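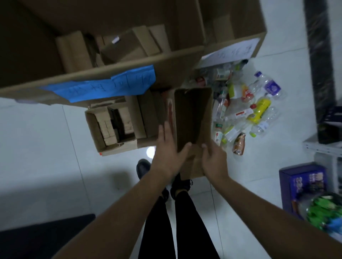 Page 35

Adon Sorting Cell — Set-up and Care
Section 4: Feed stock, bins and the first run

Do this section before you power the arm. Takes a while the first time, gets quicker. You need the Mullenum controller mounted (Section 3) and the floor clear out to the edge of the reach circle.

4.1 Bins

1. Flatten nothing yet. Open boxes are your bins, flaps folded out.
2. Small empty cartons go in one place, bottles in another. Keep the two stocks apart until the cell is taught.
3. Label each bin on the side that faces the work area. Paper and a dark marker is fine. Tape all four corners.
4. Set bins on the tile, not on a mat. Mats creep.

Note: handwritten labels are for people. The cell goes by bin position, so if you move a bin you teach it again.

4.2 Bottle stock

Bottle stock for the Khasawneh gripper should be empty, mixed in size, and free of any leftover drink, which gums up the finger pads. Check each one by hand before it goes in the feed. Leave the caps on and the wrappers too: a clear bottle with a green cap and one with a red cap and a red and white label both belong in the same bin, marked 垃圾 at the start of its sign. Lay them on there side in front of the bin for the first teach, then let them pile up any way they like.
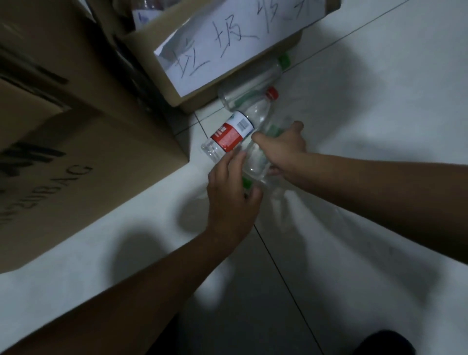 Crushed bottles — keep a few in. Nine is plenty. Totally flat ones come out, the fingers cant get under them.

4.3 Teach and first run

1. Power on. Wait for steady green on the controller.
2. Jog the arm over each bin. Press SET at the center of the opening.
3. Jog to the feed pile. Press SET twice.
4. Speed to 35 percent. No higher on a first run.
5. Hands and feet out. Press RUN.
6. Watch the first 9 picks. Any drop, press HOLD and go to 4.4.

CAUTION: Never reach into the pile while the arm is live, HOLD included. HOLD leaves the motors on. Key off first, then reach.

4.4 Drops and misses

Drops at lift — pads dirty. Wipe with a damp cloth, dry, retry.
Drops over bin — grip force low. Go up one step, not two.
Misses to one side, every time — bin or camera got bumped. Redo 4.3 from step 2.
Grabs two at once — pile too deep. Spread it.

4.5 Care

Wipe pads every 400 picks. Swap them when the ribs are gone. Pad kits come from Nolness, fit both finger sizes. Re-tape labels when they curl.

Section checked by Azra Dervishi, 11 September 2024. Belt and cable checks are in Section 5.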